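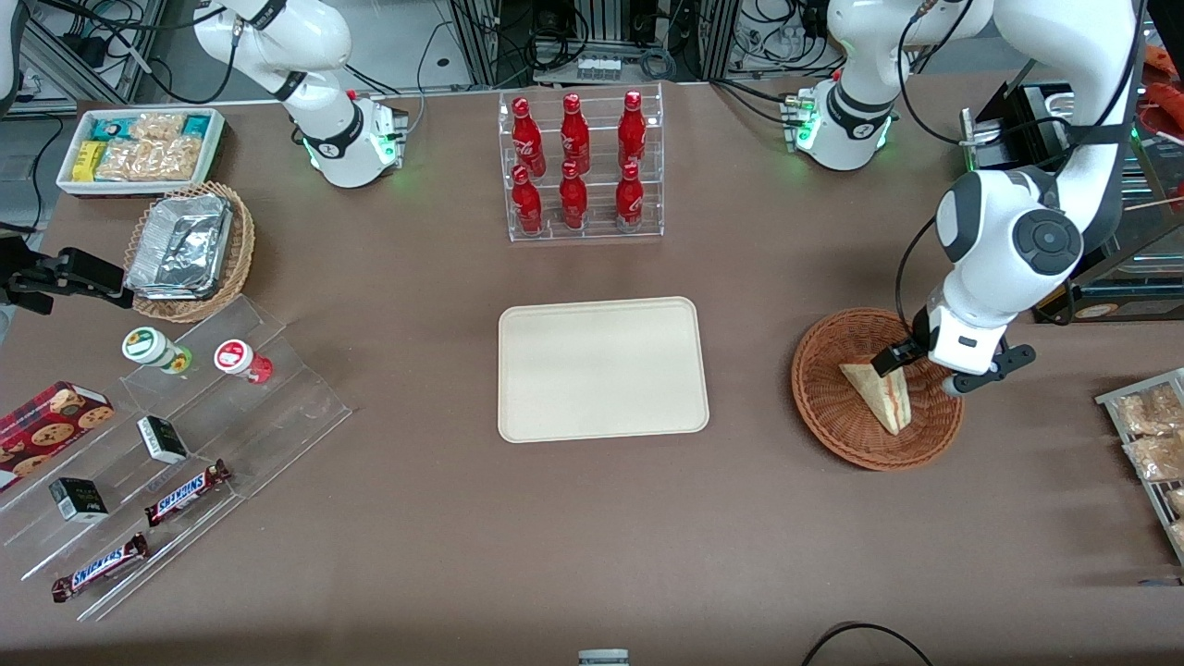

Drinetti Counter Kit: gallery

Posted Jan 25, 2026 by Amândio Fonseca

Welcome to the gallery of the Drinetti Counter Kit, our two-arm kit for small shops, canteens and kiosks. We prepared this page for customers who wrote to us after the December newsletter and asked how the kit works with common goods. The setup belongs to our workshop in Vatonthorpe. Click on the picture to see it in full size.

Picking a sandwich from the basket
The left arm holds a triangular sandwich between its two fingers, inside a round wicker basket. Bread is one of the harder goods for a gripper, and many of you asked about it. The closing force is set for each product in the Likgate software, and you can change it yourself without calling us.

Two arms, one table
Both arms are white and each ends in a gripper. The green light on the collar is easy to see from the side of the customer. In the kit we deliver, each arm can be ordered alone, and the second one can be added later on the same controller.

Bottles on a tilted display
Six Coca-Cola bottles stand in two rows on a clear display. You do not need to buy our display. Any stand is good if the neck of the bottle is free for the fingers.

Small boxes and chocolate bars
The clear rack with steps holds two Snickers bars, small boxes and two round containers. For flat goods we advise to lay them with some space between them, so the fingers can go down on both sides.

Snack bags and foil containers
Packets and clear bags of crackers share one white tray, and the foil containers are stacked in an oval basket. Soft bags need more teaching than boxes. Please plan one extra day for them.

The serving tray
The beige tray in the middle is the place for the finished order. Its position is taught once, at installation. If you move it, the teaching of this point must be repeated.

What is in the kit
Two arms with grippers, controller, Likgate license for one counter, cables and the printed manual of 44 pages. The product library has 176 items at delivery. Table, baskets, racks and goods are not included.

Delivery and training
Delivery time is 17 working days after the order is confirmed. Training is given by our partner Delorme, at your place or in Vatonthorpe. For prices, please use the contact form and write which goods you sell.

Back to all galleries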